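**Brilow two-arm table cell, setup and care**

Sold and serviced by Iltinik. Ships from Usteck.

The Brilow is a table cell with two arms, for small sorting, packing and handling work. The arms are mounted on opposite sides of one wooden tabletop and both can reach the middle. The cell comes in parts and the customer puts it together. Two persons can do it in one working day if the floor is ready. Please read this page before you open the crates, and also before you order a spare part. Many of the questions which we receive are answered further down.

## What is in the delivery

- Tabletop, wood, oiled on both faces
- Black rail frame with diagonal braces
- Two arms with base plates and grippers
- Clamps for the table edge
- Power supplies and the cable set
- Red and green trays
- Tool roll with hex keys and the torque driver

A monitor, a keyboard and a desk are not included. Most customers already have them. The controller software is on the stick in the tool roll, but the version on our download page is usually newer, so use this one.

## Floor and frame

Choose a hard and smooth floor. Carpet is not suitable, and neither are rubber mats of the soft type. Build the frame loosely first, with all bolts only finger tight, and put the spirit level on the long rail. Then tighten the braces, and the corners last. If you tighten the corners first you will fight with the frame all afternoon, and you will probably have to loosen everything again.

Leave free space behind each arm. The elbow travels outside of the table when the gripper works close to its own base, and it must not meet a wall, a shelf or a person. We advise to mark this zone on the floor with tape.

Lay the tabletop on the frame and clamp it. The clamps should be firm but the wood must not be crushed. After a week check them again, as wood moves a little in a new room. In dry winters (we have many customers in the Prairies) one more check in January is a good habit.

## Mounting the arms

Each base plate has its own position and should not be exchanged with the other. The letter L or R is stamped on the underside.

1. Put the plate on the table and start all the bolts by hand.
2. Tighten crosswise with the torque driver at the setting marked on its handle.
3. Lower the arm on the plate with one person holding the elbow. The arm is not locked when it has no power and it will fold.
4. Connect the bus cable, then the power cable.
5. Leave a loop in the wrist cable. Turn the wrist by hand to both ends of its travel and look that the cable is never stretched.

The last point is where most of our repairs begin. A wrist cable that is fixed too short works nicely for some weeks and then the gripper begins to drop out for a moment, always in the same pose. The customer suspects the motor, sends us the whole arm, and we find a broken conductor beside the connector. It is a pity for the freight. Try a new cable first.

## First power-on

Fold both arms to the rest position by hand and switch on the left one alone. Wait until the status lamp stops blinking, then switch on the right one. Start the homing program at the slow speed. Keep one hand at the stop button during the first cycle, also if you have done this many times with other machines.

Homing takes about 3 minutes. When it fails with error 13, one joint was outside of its start range. Switch off, move this joint nearer to the middle and repeat. Error 13 is not a defect and you don't need to write us about it.

After homing, run the reach test. Each gripper goes down to the wood at several points and stops just before the surface. If one arm stops clearly higher than the other, the base plate is not lying flat. Look for a wood chip or a grain of sand under it before you change any value in the software.

## Which objects to begin with

Begin with something hard, with a clear shape, which is not easy to tip. Discs and short cylinders are good for a first program. A lidded container is the next step. Bags are much more difficult: thin plastic folds under the finger, it sticks to itself, and a shiny bag gives reflections which confuse many vision packages. We recommend to leave bags for later, when the rest is running without stops.

The trays can stand where you like, on condition that both grippers can approach them from above. Pasichnyk, who make our trays, sell them also in other colours. If your software sorts by tray colour, stay with the same colours for the whole project.

## Regular care

**Every Monday, or after each long run**

- Wipe the finger tips with a dry cloth. Do not use alcohol on the black coating, it becomes dull and later sticky.
- Open and close both grippers fully and listen. A light click at the end is normal, a scraping sound is not.
- Look along every cable from plug to plug. Pay attention where it crosses the table corner.

**Every 2 months**

- Check the base plate bolts with the torque driver.
- Clean the rails. Dust mixed with oil makes a grey paste in the slots.
- Run the reach test again and write down the result. One value alone tells very little, but a row of them shows when a joint begins to wear.

**Once in a year**

- Oil the tabletop. Take off the arms for it, and let the wood rest overnight before you mount them again.
- Exchange the finger tips, even when they look still good.

## Replacing a gripper

Switch off and unplug the arm. Let the forearm rest on a folded towel. Open the wrist cover, pull the connector straight out (never by the wires) and loosen the screws on the flange. The new gripper has a pin which fits only one way. If it doesn't slide in with light pressure, turn it and try again. Close the cover, plug in, and do the homing of this arm before you start any program. Old programs stay valid after the exchange, but go through each one once at slow speed.

A complete gripper with cable and screws costs $779, plus tax and freight. Finger tips and wrist cables are also sold separately, and both are usually on the shelf in Usteck. Please give the serial number from the base plate in your order. The older arms have a different flange and the new gripper doesn't fit on them without the adapter.

## Cables on the floor

The run between the desk and the table should be kept apart from the place where people walk. Power on one side, data on the other. We supply a cable cover on request, cut to your length. 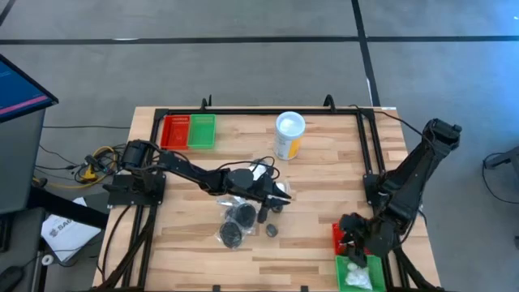 For the length, measure from the desk leg to the nearest rail and add a hand's width on each end. The cover is cut to order and can't be returned, so please measure it once more before you send us the form.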